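The granite obelisk in the market square at Poradville was paid for by public subscription, and the minute book of the subscribers has survived. It records 487 separate contributions, most of them small, received from residents of the town and from emigrants who had settled in Drerkilura.

The original proposal was for a bronze figure. The sculptor's estimate came to £3451, and the subscribers resolved to commission a plain stone instead, with 131 names cut into its four faces. The contract went to the firm of Weidemann, whose yard then stood beside the canal.

Two matters remain unsettled. The minutes give no reason for the choice of site, which lies well away from the parish church. The order of the names is also unexplained, being neither alphabetical nor by rank. I have compared the list with the school registers and found no match in sequence.

The inscription on the north face has weathered badly, and I have relied on a transcription printed in a town guide before the stone was last cleaned.

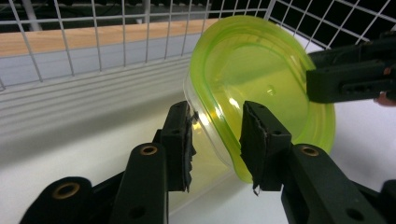

*Lime-green plastic container, tipped on its side.*

The minute book may be consulted at the Wemby reading room in the afternoon, on written request. A transcript of the first section will appear on this blog in May.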